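Tuesday, August 29, 2023

No kitchen again today. The cabinets are still at Jakero, or on a truck belonging to Jakero, or still in the form of trees. I have been writing this diary mainly to have a record for when I become unreasonable, and I think that may be this week.

Breakfast was cereal in the bathroom. The light is better in there.

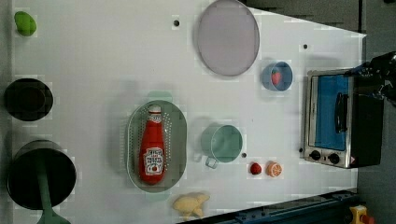
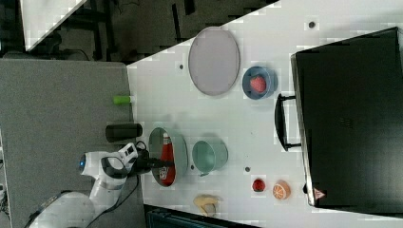

*6 min read*

Ekene Garba came at seven to look at the wall. He has looked at this wall before. He is a good contractor, everyone in Nanholm says so, and he has a way of standing in front of a problem with his arms folded that makes you feel the problem is being worked on. After a while he said "Huh," and I wrote it down, as it was the longest thing anyone had said to me about the plumbing since Friday.

The trouble is the vent pipe. In the drawing the vent pipe goes straight up behind the sink and leaves by the roof like a gentleman. In the house it goes up, turns left, thinks it over, and comes back down behind where the tall cupboard is supposed to stand. Whoever put it in had a saw and a long weekend. Ekene says he can box it in and I lose four inches of cupboard, or he can move it and I lose the week. I said move it. Then I asked what moving it cost, and I said box it in.

So: four inches. I spent a good part of the morning trying to imagine what I would have kept in them. Cookie sheets. I don't own many cookie sheets, but I had been planning to become a person who does.

Called Jakero at nine. Their hold music has been replaced with a man telling me about drawer fronts. I know his whole speech now, including the little breath he takes before "dovetailed." When a real person came on she was very kind, and she found my order under a different spelling, and she said the uppers had shipped and the lowers were "in finishing." I asked what that meant in terms of days. She said finishing was the last step before staging. I asked what came after staging. She put me back on with the man.

I had the receipt in front of me the whole time, with the $300 deposit circled, as if I might hold it up to the phone.

For the record, since I will want to know later how this started: I was perfectly happy with the old kitchen. It was brown. It had been brown when I moved in and it asked nothing of me. Then in the spring the door fell off the cupboard over the stove while I was making soup, and in looking for a hinge I looked at some other kitchens, and that was that. A hinge is three dollars.

Things I no longer notice:

- the refrigerator in the living room, next to the couch, like an aunt who came for the weekend
- washing spoons in the tub
- plastic sheeting over the doorway, with the zipper
- the dust (I do notice the dust)

Things I still notice:

- reaching for the light switch that used to be there
- the smell of the adhesive, which gets into toast

The toast is made in the hallway. I have the toaster, the kettle and the Unano two-burner on the narrow table where the mail used to go, and only two of them can run at once or the hall and the upstairs bathroom go dark together. I learned this the normal way. The Unano is a perfectly decent hot plate with two settings, off and lava. I bought it for $119 because the cheaper one had a review saying it hummed, and mine hums. I have made the following on it since July: eggs, eggs, noodles, a pan of onions that set off the alarm, eggs. On Sunday I tried rice and ate the top two thirds.

Anjani came over at lunch with a covered dish, God bless her, and stepped through the zipper to see the progress. She was quiet for a bit. Then she said she liked how open it was. It's open because there's nothing in it. There's a floor drain I didn't know I had and a rectangle of wallpaper with teapots on it that must have been behind the old stove since before anyone now living cared. I've grown fond of the teapots. Ekene wants to skim over them on Thursday and I have been thinking about how to bring up not doing that.

Anjani redid hers two winters ago, so she is the authority, and she told me again about the lost weeks, the faucet that arrived without its insides, the marriage counselor. She told it very cheerfully. I notice everybody who has been through this tells it cheerfully, the way people talk about the army. Her advice was to decide on the knobs now. I said the knobs could wait, I had no doors to put them on. She gave me a look I would describe as experienced.

After she left I looked at knobs. I looked at knobs until ten past three. I had no idea how many people are making knobs. Some of them are called pulls. There's a cup pull and a bar pull and an edge pull, and a finish called "aged" that costs more than the one that will get there by itself. I put fourteen of something called Heron Gray in the cart and took them out again. They were nice, but when I pictured my hand on one every morning for the rest of my life I got a tired feeling.

The samples are all over the stairs now, by the way. Countertop squares, one to a step. I wanted to see them in different light, and I've stepped on all of them in every kind. The speckled one hides crumbs. The white one looked wonderful in the store and in my house looks like a tooth. Ekene, going up to check the shutoff, stopped on the fourth step and said, "That's the one I'd do," and kept climbing, and when he came down I'd already moved them and neither of us could say which it was.

What I miss is dumb. I thought it would be the oven. I thought I'd lie awake wanting a roast chicken. I do want a roast chicken, but mostly I miss having somewhere to stand. I used to come in from work and put the bag on the counter and stand there with my coat on, eating crackers and reading the back of whatever was closest. That was twenty minutes of every evening. Now I come in and there isn't a place for it, so I sit down on the couch next to the refrigerator with my coat on, and it feels like waiting for a bus.

Also the junk drawer. The contents of the junk drawer went into a box marked DRAWER, and the box is under the box marked POTS, which is under the good plates, and everything I have needed since July is in it. Scissors. Tape. The small key that bleeds the radiators, though I suppose I've got until the cold for that one. I bought new scissors on Saturday. They came in that hard plastic packaging that you need scissors for.

Went for a walk down to Edet Street around five so I'd stop looking at the wall. The bakery had the good rye, the one with caraway, and I got a loaf and half of another. The woman ahead of me was buying a cake and told the girl at the counter that she was "just too busy to bake right now," in a very pleased way, and I thought, madam, I have no stove. I didn't say it. I'm saying it now.

Money, since I promised myself I'd keep track in here and have been avoiding it: paid the plumber, paid the second half of the flooring, and $100 to the man who took away the old cabinets. He told me they were solid birch under the brown. He said somebody would be thrilled to have them. I asked if he could possibly have mentioned that before they were on the truck, and he said he'd figured I knew.

I didn't know. I painted one of those doors myself once. I must have sanded right down to it and gone on by.

Supper was Anjani's dish (lentils, something lemony, very good) warmed up on lava and eaten out of the lid. Rye bread. One of the last tomatoes off the porch, which I cut on a countertop sample, the greenish one. It cleaned up well. That may be the most useful thing I've found out about any of them, and I've put it back on its step with a star on the sticker.

Ekene texted at eight: "uppers here tmrw maybe." I've read it several times. The optimism is all in the first two words. When we signed he said I'd be cooking by Labor Day, and last week he said we'd for sure be done before the holidays, and I didn't like that he felt the need to bring December into it.

To do tomorrow: be home from eight in case of uppers. Ask about the teapots. Ring Jakero about the lowers, ask for the kind one. Find the dish towels. Wash Anjani's lid.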